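When a Pipeline Company Buys Its Neighbor: Notes on the Starmont Offer for Piteder
Student project report, Energy and Business elective
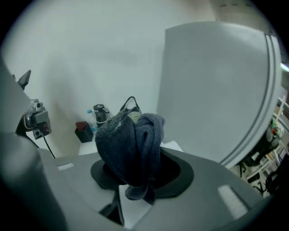

I picked this deal mostly by accident. I was going to write about gas prices, got bored after two evenings of spreadsheets, and then found the Starmont offer for Piteder in a trade newsletter and couldn't stop reading. So this is a report on one takeover, what the buyer wanted, and whether I think the price made sense (short version – sort of!).

Some background first. Piteder runs gas storage, mostly old salt caverns with a bit of pipe connecting them to the main lines. It doesn't drill for anything. People pay it to put gas in the ground in summer and take it out again when it gets cold. Starmont is a pipeline operator, much bigger, and its lines already run past six of Piteder's sites. If you look at the two maps on top of each other you can pretty much guess the rest.

The offer was $808 million in cash, and that was a premium of 30 percent over where Piteder shares had been trading. I thought that sounded huge. Then I read up on other storage deals and it's on the high side of normal, so I had to rewrite my whole second section. Fun.

What did Starmont get for the money? My first answer was "caverns," and my instructor wrote "so what?" next to it in the margin, fair enough. The better answer is timing. A pipeline company gets paid to move gas, and its lines are packed in February and half idle in spring. With storage at the end of the line you can keep moving gas in the slow months and sell the space twice, once for the pipe and once for the cavern. Starmont's own presentation calls this "seasonal optimization" and spends about a page and a half saying it.

The part I enjoyed most was the other bidder. Noh is a utility, and it had been renting space from Piteder for years. It came in late with an offer made up of cash and its own stock. On paper it was worth a little more than Starmont's, but the stock part moved around every day, and Noh's shares slid as soon as the bid was public. I made a chart of this and it looks like a playground slide. Piteder's board stuck with the cash, and I would have too. A shareholder who wants out of a storage company probably doesn't want to wake up owning a piece of a utility.

Then there's the regulator question, and this is where I got stuck for a while. If one company owns both the pipe and the storage, can it make life hard for everybody else who needs the pipe? The clearest case is the Umstead site, the biggest of the caverns, with only one line going in and out – Starmont's. Customers there filed complaints, and Starmont ended up promising to keep the existing rental contracts on the same terms until they run out. I read all of the public filing, 1,702 pages of it counting the appendices, and I still can't tell you what happens to prices after those contracts end. The filing just says they'll be "market based."

How I did the math: I took Piteder's yearly rental income, assumed it stays flat, took out running costs and upkeep, and worked out how long it would take Starmont to earn back what it paid. With storage income alone it takes a really long time, longer than I'd be happy with if it was my money. Once I added extra pipeline traffic in the slow months it looked a lot better, but that number is my guess. I tried a low guess and a high guess, and the deal goes from bad to pretty good between them, so please don't invest anything based on my spreadsheet.

I'd change two things if I did this again. I'd start with the filing instead of the news stories, which mostly copied each other. And I'd look harder at the debt, as Starmont borrowed most of the cash and I only gave interest rates one paragraph in my draft.

Report turned in Jan 20, 2023. The spreadsheet is on the class drive, in the tab called "payback v4" (ignore v3, the costs are in the wrong column).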